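4/20/25, planning notebook, Pivcombe office

Writing this up while the coffee is still warm, mostly for me but also for whoever picks up the retirement projection work when I'm out in June. I've tried to put in the reasoning as well as the results, which makes it longer than it ought to be, so skip to the part on withdrawal order if that's all you need.

The thing I set out to do this week was re-run the household projections in Paucar with the new spending inputs. You'll remember we had been using one flat spending number per household, raised by inflation every year until the end of the plan. It's easy to explain across a table and everybody likes it, me included, but it has been bothering me for a good long while. People don't spend like that. The folks I meet with spend more in the first stretch of retirement (trips, the kitchen, helping a kid with a down payment), then settle down, then the medical and care costs start climbing late in life. A flat line is too low at both ends and too high in the middle, and depending on which end hits hardest it can make a plan look a lot safer than it is.

So I split spending into three phases in the input sheet and ran all 31 households in the review group both ways, old and new. Same return assumptions, same inflation, same Social Security start ages as we had on file. I left taxes on the old setting for the first pass so I'd only be changing one thing at a time. I did not always have that kind of patience, as the pages from last fall will show!

First pass results. For 22 of the households the answer barely moved. The ending balance shifts a bit up or down but I wouldn't say anything different to them in a meeting. The remaining ones got noticeably tighter in the early years, and when I went through them one at a time they had the same thing in common: retirement well before Social Security starts, and a big share of the savings sitting in pre-tax accounts. The early spending bump lands right in the gap, everything comes out of the traditional IRA, and the withdrawals get grossed up for tax. It's obvious once you see it on the page. The flat number was hiding it.

I want to be careful here and not oversell this. The phase boundaries are my own guess. I put the first change at 75 and the second at 85, and I could be talked into moving either one. Tried sliding the first boundary earlier and later for a few of the tight households, and later is worse, as you'd expect, but the list of who looks tight stayed the same. That made me feel better about it.

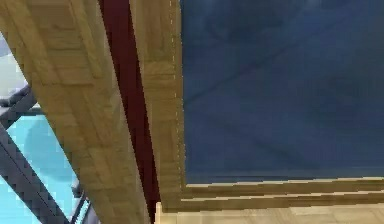

Then the withdrawal order question, which ate up most of an afternoon. Our default in Paucar is taxable account first, then traditional, then Roth. It's the order everyone learned and it's fine for plenty of people. For the gap-year households, though, I wanted to see what happens if you draw from taxable and traditional together in the early years and fill up the lower brackets on purpose, leaving some taxable money to use later on. The tool will let you do this, but the setting is buried. For future me: open the household, go to Accounts, then Draw Rules, and change the rule from "sequence" to "blend." It won't save unless you also enter a ceiling for taxable income. It doesn't tell you that. It just goes back to sequence the next time you open the file, and I lost a set of runs this way before I caught on.

With blend turned on, the lifetime tax figure came down for most of the gap-year group, and the money lasted longer in the poor-return cases. Two of them went the other way. Both have a good-sized taxable account with large unrealized gains, and both are buying their own health coverage until Medicare. Adding traditional withdrawals on top of realized gains pushes their income up and takes a bite out of the premium credit. I don't believe Paucar is handling the credit very well (it seems to treat it as a flat amount you type in) so I worked those by hand on paper and stapled the sheets to the inside back cover. Please don't throw them out.

Which brings me to the Huvberg export. Account balances come over from Huvberg as a plain file, and I'd been assuming the cost basis came with it. It does, but only for lots bought after the account was moved over. Older lots show up with a basis of zero, and Paucar happily takes zero at face value and taxes the whole sale as gain. I found this because one household's tax in the first year looked silly. Went back to their statements, typed in the real basis, and the number dropped right down to where I would have put it from common sense. I then had to go back through everybody with a taxable account. It was slow going and my eyes were crossing by the end, but it's done. The corrected figures are in the sheet with a "b" next to them. If you don't see a "b," either there's no taxable account or the basis was right to begin with.

I've written to the Huvberg help desk to ask whether the old lots can be fixed on their side. No answer so far. If they can't, we'll want a basis check as a standing line on the annual review form. I've penciled one in on the draft but I haven't changed the real form.

Some smaller things, in no special order.

The simulation count. I had been running 200 paths per household while testing, to keep things quick, and that's plenty for seeing whether a change matters at all. It is not enough for a number you'd say out loud to a client. Running the same household over again with nothing changed gave me success rates that wandered by a couple of points. Put the count back to the full setting before printing anything. I've left myself a sticky note on the monitor, and we'll see how long that stays up.

Speaking of success rates, I'd like us to talk again about how we show them. When I tell someone their plan has an 85 percent chance, what they hear is that there's a 15 percent chance of living under a bridge. What the tool means is that in some of the paths they'd have to adjust something along the way, and people do adjust. They put off the car, they skip a trip. The Rurnmont office has been showing a spending range in place of a percentage, a low and high monthly figure with a note on when to revisit it, and from the samples they sent over I like it very much. It reads like something a person would want to take home. I mocked one up for a household I know well and it fit on a single page with room left over for notes.

Long-term care. I still don't have a good way to put this in. Right now it's folded into the third spending phase as a general increase, which is wrong for nearly everyone, as most people will need either much less than that or much more. I tried it as a separate one-time shock in the last few years of the plan. It's more truthful, but it also makes every plan look frightening, and I'm not sure that helps anybody decide anything. Parking it for now. If you have ideas please write them in the margin, that's what the wide margins are for.

Inflation. Left it alone. I know there's a feeling we ought to use a higher rate for health costs, and I agree with it, but I want the basis problem fully behind us before I touch another input.

Where things stand as I close up:

Three-phase spending is in the master sheet for the whole review group. The old flat numbers are on the second tab, so you can always get back to them.

Blend rule is on for the gap-year households except the ones with the health coverage problem, which are still on sequence. I checked that it saved. Then I closed the file and opened it and checked again.

Basis is corrected everywhere I know about.

Still to do: rerun everything at the full count, redo the tax setting for the second pass, ask Rurnmont for a blank copy of their range page, and call the tight households before their regular reviews come up. I'd rather they hear it from us early, with a couple of choices in hand, and a phone call is kinder than a letter for this sort of thing.

Also the printer on the second floor is out of toner again.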